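About Evari

Evari makes a hand-held gripper kit for teams that record everyday handling work and use the recordings to train robot arms. We started in one rented room on Voslow Street with two workbenches and a bed frame, and we still do most of our testing on ordinary furniture.

Our main product is the Grandness kit. It comes with a two-finger gripper, a wide-angle camera, a charging cable and a printed setup guide. A person holds the gripper, does the task by hand, and the camera records what the fingers do. The same fingers fit on a robot arm later, so a recording made in a bedroom can be used in a lab. 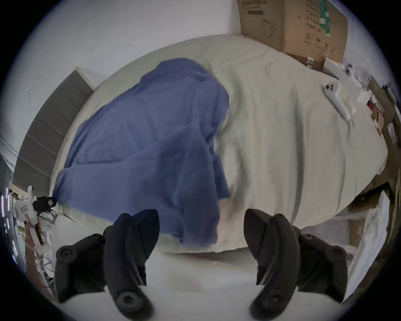 Cloth takes up a large share of our time. Customers ask about towels, shirts and sheets more than anything else, and soft items show up weak points in a finger design very quickly. A finger that picks up a box without trouble may slide off a folded hem. We changed the jaw shape twice last year for that reason, and owners of the older kit can order the current fingers as a spare part.

We also sell the Domański service plan. Under the plan we set up your kits, train your operators and check the first recordings you send us. Training takes 3 hours and can be done at your site or ours. A standard order of recordings is 60 sessions, and larger orders are quoted separately. Customers keep full rights to everything recorded for them.

The kit is a research tool. It is not rated for outdoor use or for food handling, and we don't recommend it for loads heavier than a full laundry basket — please ask us first if your task is close to that.

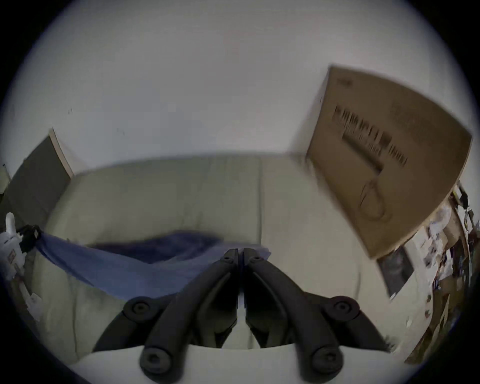

Grandness fingers nearly closed, with blue cloth just beyond the tips.

We have shipped kits to over 2 dozen labs and small companies. Orders placed before November go out with the current fingers and a spare set of screws. Repairs are done in our own shop, and loan kits are available while yours is with us.

Visits to Voslow Street are by appointment. Use the contact form and tell us what you would like to try.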